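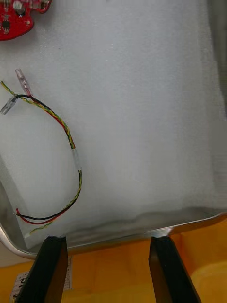 A circuit board and a loop of cable on foam padding.

Retraining grant: 400 places, and a few questions

The county has signed off on a second round of its Back to Work grant, and the press release is as cheerful as you'd expect. There will be 400 places on short courses in electrical repair, bookkeeping, food handling and truck dispatch, all of them free to people who have been out of work for at least 20 weeks. Applications are open now through the Munska Center on the east side.

We'd like to be pleased. Some of us went to the briefing last week hoping to be. But the first round was announced in much the same words, and we still have no idea how many of the people who signed up for it found a job at the end.

Rochelle Mbeki, who runs the program for the county, was asked this twice. The first time she said the outcomes were "very encouraging." The second time she said a full report was being prepared and would be out by December. That would put it well after the money for round two has been spent. When Thaddeus Esposito asked if the county could share even a partial figure, he was told the data was "still being cleaned." It must have been filthy.

What we do know is this. Each course runs for eight weeks, three mornings a week. Charvát, the contractor that ran the first round, will run this one too, and there was no open bidding. People who finish get a certificate and a tool allowance or a bus pass, depending on the course. The allowance is paid on completion, so anyone who drops out in week six because a kid got sick or a car died gets nothing.

Then there are the employers. The release says that local firms have "committed to considering" graduates for open positions. Read that phrase again slowly. Grostetti is the only firm named, and its hiring page this morning listed two openings, both asking for three years of experience. Reginald Kincaid from the business alliance said more names would follow. He may be right, and if they do we'll print them.

Anika Lindgren took the bookkeeping course in round one and spoke up from the floor. She liked her teacher and said the classes were well run. She is also still looking for work. "I can do the job," she said. "I can't find the person who'll let me." She got a round of applause and no answer.

None of this means you should stay away. The classes are free, the Risow bus stops at the door, and a certificate won't hurt you. If you're thinking of applying, ask before you sign which firms hired people from your course last time, and whether you can move to another course if the one you picked doesn't suit you. Get the answers in writing – a nod across the desk is worth very little in week seven.

Forms are at the Munska front desk, where Cletus Marchetti can help you fill them in. Bring photo ID and proof of address. We have asked the county for the round one numbers in writing, in a letter dated 29/05/2023, and will print the reply when we get it.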